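Démonstrations avec deux pinces à main : que faire des débuts sans objet ?

Tarun Mittal
Bonjour à tous. J'enregistre des exemples pour le projet Plavel, avec deux pinces tenues à la main. Sur 20 épisodes, beaucoup commencent par la table nue entre les doigts.
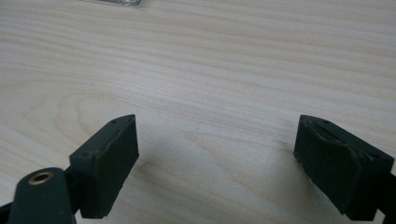 Est-ce que je dois couper ces secondes avant l'entraînement ? La tâche est de soulever un livre illustré à deux pinces, près d'une boîte transparente.
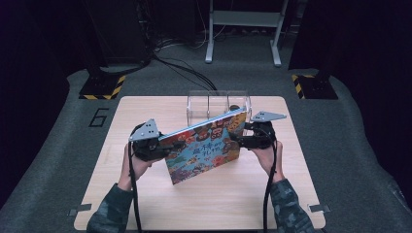
Vilja Kemppainen
Gardez 2 secondes, coupez le reste. Le modèle doit apprendre aussi l'approche. Regardez l'état des patins, je vous prie :

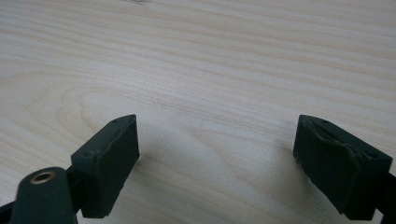
la surface de celui de droite est plissée et se décolle. Je le changerais avant de continuer.

Paavo Salminen
Moi je coupe jamais rien.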